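Is the mound behind Calivcombe church really a Norman motte?

Posted in Local History Help > Earthworks and Ruins

Niall Halliday
Member, 19 posts

I grew up two streets from the mound at Calivcombe and I'd like somebody to tell me where the castle story comes from. The sign at the gate says it was "raised in 1,000 days by the Normans to command the river crossing." I have walked up there with a map and you can't see the river crossing from the top. You can see the back of the church and a good deal of somebody's barn. If I were a Norman lord with men to spare I'd have picked the ridge.

The village guide repeats the sign, and the sign gives the guide as its source. My uncle always said it was a burial mound and that there was a king in it, but he also said there was a tunnel from it to the pub, so I take that for what it's worth.

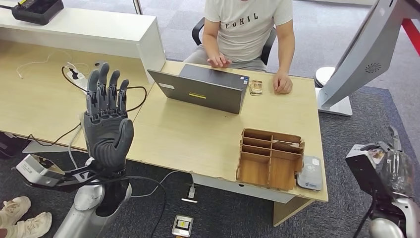 What I can add from my own digging around (in books, I haven't touched the mound): the tithe map calls the field Castle Piece, and people quote that as if it settles the matter. But a name on a tithe map is a Victorian clerk writing down what a farmer told him. There's no castle here in Domesday, no mention in any charter I could find, and nobody has produced a bailey. The flat bit to the east that gets called the bailey has a drain running through it and looks to me like the place where they used to keep carts.

So has it ever been properly excavated? And if it's not a motte, what else could it be? I'd rather have "we don't know" than another story.

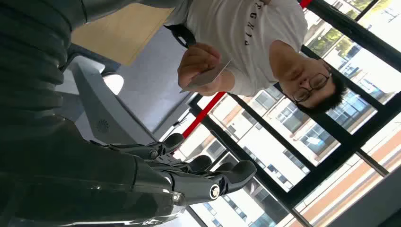 Page last changed: November, 4:30 pm

Elīna Rebane
Regular, 482 posts

It has been dug once that I know of, and badly. A clergyman named Kazlauskienė had a trench cut into the north side before the First World War and wrote it up in a pamphlet called Notes on the Calivcombe Tump. I've read it at the county record office. It's short and he spends half of it on Druids.

Take out the Druids and you are left with this. His men went down through clay and rubble, found a layer of charcoal, some animal bone and what he calls "rude pottery," and stopped when the side fell in. He kept no section drawing. The pottery went to a private collection and I've never been able to trace it past the sale. He doesn't say how far down the charcoal was, and that's the one thing you'd really want. If it lay on the old ground surface it might tell you what was going on before the mound was built. If it was halfway up, it could be from a later fire, or a rebuild, or anything.

He decided it was a motte because it was round with a flat top. Plenty of things are round with a flat top. Off the top of my head: a prehistoric barrow that somebody leveled for a windmill, a garden mount from when the big house still had grounds, or a real motte that was never finished. All of those turn up elsewhere with "castle" in the field name.

I will say one thing against your argument, though. Not being able to see the crossing doesn't rule out a motte. There would have been a timber tower on top, which changes the view a lot, and the barn and most of those trees weren't there. Also, the river has moved. Look at the parish boundary south of the church. It makes a loop through dry pasture that doesn't follow anything on the ground today, and I'd bet that loop is the old channel. And missing charters don't prove much either. Many small castles were thrown up in a hurry and abandoned without anyone writing a word.

Where I do agree with you is the sign. The 1,000 days is nonsense. It isn't in the pamphlet and I have never seen it in anything earlier than the sign itself.

Primo Rinaldi
New member

its definitely norman, my grandfather farmed next to it and they plowed up a spur. also the tunnel is real but it goes to the church not the pub. it was blocked up in the war

Rūta Jankauskaitė
Regular

I'd leave the tunnel alone. Every village with a church and a lump has a tunnel, and it was always blocked up just before anyone could look. As for the spur, where is it now, and who said it was Norman? People wore spurs for a very long time.

Niall, on what to do next: ask the county for the monument record, which is a separate thing from the listing. The listing just says "motte" and people stop there. The record should give the evidence for each claim, and when I looked up one near me it said "probable" four times on one page. Ask too whether there has been a resistance survey of the flat area. If there was ever a bailey ditch it ought to show up, drain or no drain, and that costs far less than a trench. You need consent before doing any survey on a protected site, so don't let anybody's cousin go up there with a metal detector.

One question for Elīna. Does Kazlauskienė give the height? The guide says 30 feet, and I find that hard to believe of a mound you can climb with a stroller.

Elīna Rebane
Regular, 482 posts

He says "near the height of the nave roof," and he doesn't say which part of the roof. I wouldn't build anything on it. I also doubt the 30 feet, unless they measured along the slope.

Niall Halliday
Member, 19 posts

Thanks, this is more than I got from the guide. I've written to the county for the record and asked about a survey. Primo, if your family still has the spur I would like to see a photo of it next to a ruler.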